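Products > Manipulation Software > Planning & Perception > Mosstead 2
Filed under: Two-arm control, Clutter, Things That Crinkle

Mosstead 2
Task planning and perception for two-arm tabletop cells

Mosstead is the software layer between "put the snacks in the bin" and two arms that would, left to themselves, both go for the same snack. It takes in your camera streams, keeps a running map of what is on the table, decides which arm deals with what, and hands trajectories to whatever low-level controller you already have. We don't sell arms. We have met enough of them.

The planner treats the table as one shared space with a claim system. An arm claims an object and the volume it needs to reach it, the other arm plans around the claim, and the claim is dropped the moment the gripper reports that it has let go. If both arms want the same volume, the one with the shorter path gets it and the other one sulks at a waypoint of your choosing.

Perception is the part we rewrote. Version 1 liked matte boxes with square corners and took a dim view of anything else. Version 2 has a separate depth path for clear and tinted plastic, and a wrapper model for small crinkly packets that change shape when touched. Our Plodville bench is set up for both complaints at once.
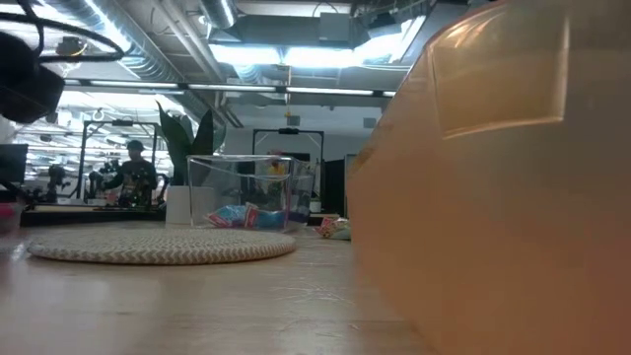
Yoon asked whether all this meant he could finally throw out the hand-written bin masks he had been nursing since July, and whether the old config files would still load. Yes to the first, if your bins are rigid. Yes to the second, with a warning in the log that you are welcome to ignore until version 3.

Bins, trays and other containers are declared by shape and opening. You can draw them in the editor or let Mosstead propose them from a single overhead view and correct its worst ideas. Anything marked as scenery (a plant, a mat, a mug with sentimental value) becomes an obstacle and is never offered to a gripper. People forget this step. The planner then tries to tidy away the plant, with real commitment.

Loose items can lie at any angle. The grasp module ranks candidates per arm, checks the fingers against bin walls and neighboring packets, and throws out grasps that would leave the elbow somewhere silly. When every candidate is bad it says so and stops – a feature that has cost us at least one demo and that we are keeping.

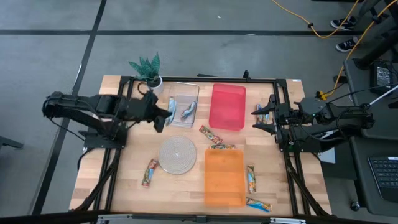 Skitport Product Desk

What you get

Planner, perception module, scene editor and replay viewer, on one license per cell. The viewer shows each plan next to what the arms did, so you can see which of the two was wrong.

Cameras: one overhead required, fixed side view recommended
Arms: two, with parallel grippers
Objects tracked at once: up to 21
Grasp candidates kept per object: 19
Regression scenes shipped with the installer: 1328

The regression scenes are recorded tables you can run against your own settings before you let them near hardware. Run them. It takes nearly 21 minutes on a decent workstation and you can have lunch.

What you don't get

Soft bags larger than the gripper opening, liquids, and anything that rolls with intent. Mosstead is also no substitute for an emergency stop, which should be a physical button you can hit without looking.

Ordering

Part number 2791, download only. Upgrades from version 1 carry over the cell license. Send us your arm model and camera layout and we will tell you whether it fits before you pay.

Contact Skitport Sales | Support | © Skitport, Plodville | Back to top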